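We use cookies to remember your preferences and to count visits. By continuing to read you accept this. Manage settings

Club notes: the hanging task

3 November 2023

I have been going to the robotics club at Prondby since July. This term the group is split in two. Christos Triantafyllou's half is building a line follower for the regional competition. The other half, which is mine, is working on household tasks, and the one we have spent the most time on is hanging a bag on a hook.

Danuta Sobczak picked it. She wanted something that sounds easy, uses things we could buy cheaply, and has a clear result at the end. Either the bag is on the hook or it is on the floor.

The plan is to collect a set of recordings of people doing the task, then train a small model on them and see how far it gets. Our target is 800 recordings before the winter break. We have 584 that pass the check. We threw out a fair number from the first weeks, mostly because people worked too fast or dropped their arms out of view before the bag was settled.

Vangelis Psarras wrote the rules we use now. Start with the bag at waist height. One hand on each handle. Bring the handles together before you reach the hook. Keep both hands on the straps until the weight is on the prong, then let go with the left first. He printed them on a sheet and it is still two pages too long, but people follow it.

We started with a plain cotton bag. The handles were soft and folded over whenever they touched the wall, so half of each session went to straightening them. The camouflage tote works better. It has stiff black webbing for handles and it keeps its shape when you lift it by the straps. 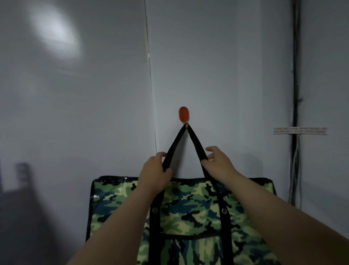 Both handles over the prong of the orange hook, hands still on the straps.

The hook took some thought too. The prong is short, so both straps have to go over it close together. If one sits too far forward it slides off when you let go. Thanasis Athanasiadis wanted to change to a longer one and we talked about it for most of an evening. We kept the short one. Changing it now would mean two kinds of data, and we do not have enough of either to split.

The bag is shiny, and that has caused some trouble. The top edge catches the light, and our strap detector used to mark the bright spots as part of the handle. Remo Bellini fixed most of it by training on a few darker recordings. It still goes wrong now and then at the upper corner.

The first trained version ran 32 trials in the simulator. It got the handles together nearly every time and then missed the prong, usually low. Danuta thinks it is a depth problem. I think we have too many recordings from tall people. We are going to sort the set by height and train again to find out.

Things to do before the next meeting:

Finish the labels for the last batch (me).
Write down the hook height, which we have measured twice and lost twice.
Ask Christos for the good laptop back.
Order a second tote in a plain color, same size if they have it.

If you are in Prondby and want to record a few, come by. It takes about an hour, including the sheet.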